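Overripe bananas - freeze or bake now?

tatora_kate
Bought too many again. They went from yellow to mostly brown and black patches while I was away until Saturday. Still worth using, or compost?

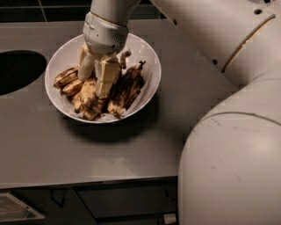 Today's bowl, brown spots and all

Stukcombe4
Fine for bread. Mash them, 350 oven, done. I wouldn't go by the skins, peel one and look.

rsubramaniam
Freeze them. Peel first, though. I froze mine in the skins once and had to cut them off with a knife.

Stukcombe4
Disagree on peeling. Leave the skins on, thaw in a dish, snip the end and squeeze. Less work and no bag of stuck-together lumps.

rsubramaniam
And a dish of brown water to wash. Slice them onto a tray, then bag them. They don't stick.

gunawan817
Either way works. Just don't keep them in a bowl with other fruit, it all ripens faster.

tatora_kate
Peeled one and it's fine inside. Doing one loaf tonight and freezing the rest, peeled.

Stukcombe4
Your call. Add walnuts.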